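By Larasati Ngui, in Dukholm | The town theater has kept a lettering shop since 1784, and its signs were painted by hand until the present management took over. The Prekia Foundation now pays for 40 apprentice places a year, divided between stage painting and costume work. Applications for the next intake close in March. 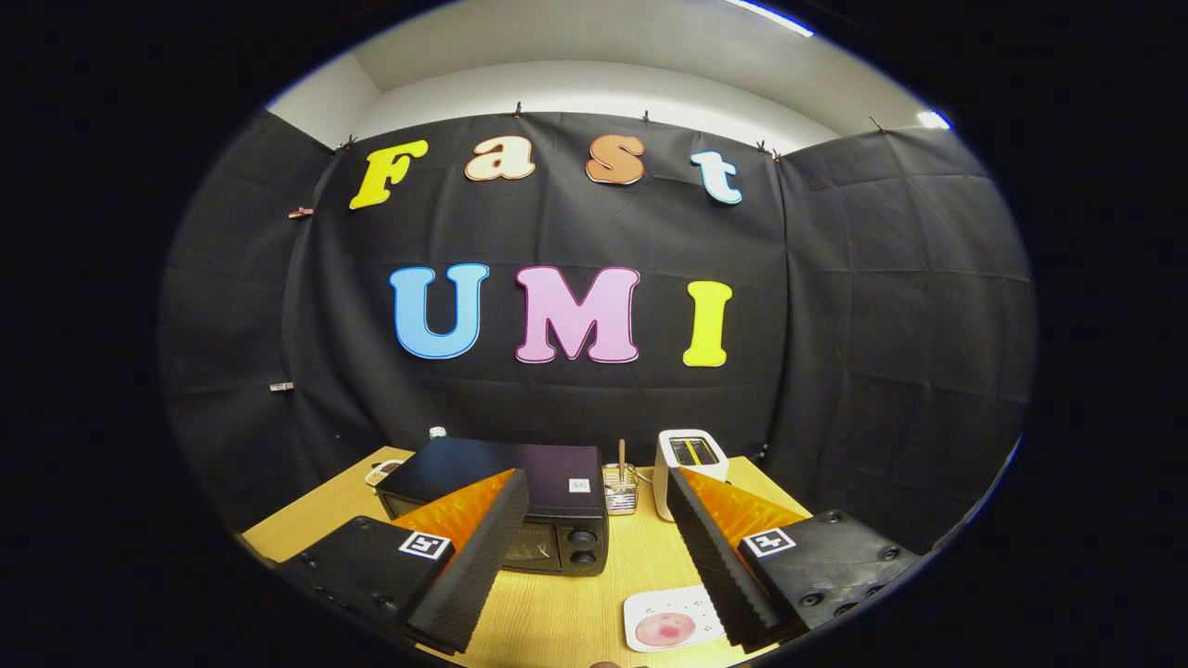
Funding remains the principal concern. Gebhard Ammann, director of the theater, told the town council that rent on the Stusik Street workshops had risen by 30 percent, and asked that the lease be reviewed before the summer season. The council has yet to reply.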